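Game Production 2: Unit 4 handout
Collision shapes and physics cost
Instructor: Pirjo Ikonen. Lab support: Sinan Başaran

Read this before the lab. You will need the Fammont project from Unit 3 with the physics layer switched on.

Every object that can be touched in a game has two shapes. One is the mesh the player sees. The other is the collider, which the physics engine uses to work out contact. They rarely match. A crate with 3,000 triangles usually gets a plain box of six faces, and players do not notice.

Primitive colliders (box, sphere, capsule) are the cheapest. Convex hulls cost more. A full triangle mesh costs the most and in our engine can only be used on things that never move, such as terrain and walls.

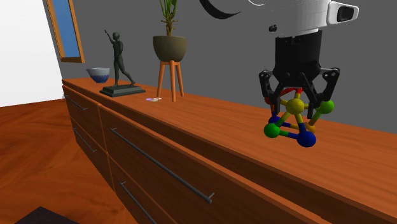 Compound colliders are several primitives grouped under one rigid body. Use them when one primitive is too crude and a hull would fill in gaps that matter. A ball-and-stick molecule model like the one held in the claw is a good case: put a sphere collider on each ball and a capsule on each rod. A single convex hull would close up the spaces between the rods, and anything meant to pass through them would bounce off. Parent all the pieces to one body, or the model will come apart on the first hit.

Set the mass on the parent body only. If you leave mass on the children the center of gravity drifts, and this was the most common error in last term's Ondo builds.

Limits for this unit
Moving bodies on screen: 20
Primitives in any one compound: 13
Total moving colliders in the level: 35

Lab task
Open the Pemix level and replace the mesh colliders on the loose props. Record the physics time per step before and after. If a body jitters at rest, check for overlapping colliders on separate bodies first, then raise the sleep threshold. Small fast objects that pass through walls need continuous detection turned on. Leave it off for everything else.

Work in your usual pairs. Tymofii Zhuravel and Liudmyla Mykhailiuk, please use the second build machine. Notes go in the Unit 4 folder by 5 p.m.

Next unit: joints and ragdolls.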